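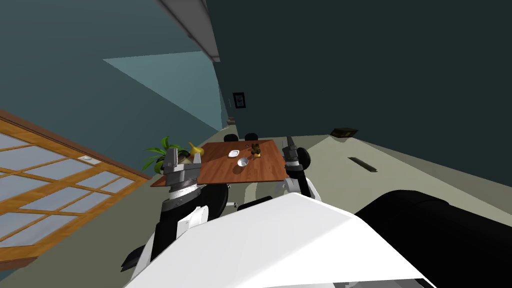

Shirley Zacharias asks whether she can water her peace lily from the tap or if it has to be rainwater. Tap is fine. Let it stand overnight if your area is very hard.

Dustum Houseplants — your questions
Updated 2/4/24

How often should I water?
When the top of the compost feels dry. Finger in, up to 2 knuckles. No timetable, sorry, every room is different.

Leaves going yellow, what now?
Usually too much water. Tip out the saucer, leave it alone for a bit. If its only the oldest leaf at the bottom, normal, snip it off.

Can it live on a table away from the window?
Depends on the plant. Snake plants and ZZs will put up with it. Anything with coloured leaves wants more light — see the light chart in the Carrasco leaflet that comes in the box.

Tiny black flies?
Fungus gnats. Let the compost dry out, yellow sticky traps on a stick. Takes a few weeks.

When do I repot?
Spring, if roots are coming out the bottom. One size up only. Please not in November.

Do I need to feed it?
Every four weeks from spring to early autumn, half strength. Nothing in winter.

My order turned up with a broken pot
Email a photo and the order number, we send another pot. Plant dead as well? Say so, we replace both within 60 days of delivery.

Do you deliver to Traltasel?
Yes, same price as everywhere else. Orders over £131 go free.

Safe for cats?
Peace lilies and pothos no. Spider plants yes. Check the label on teh pot, and ring your vet if anything's been chewed.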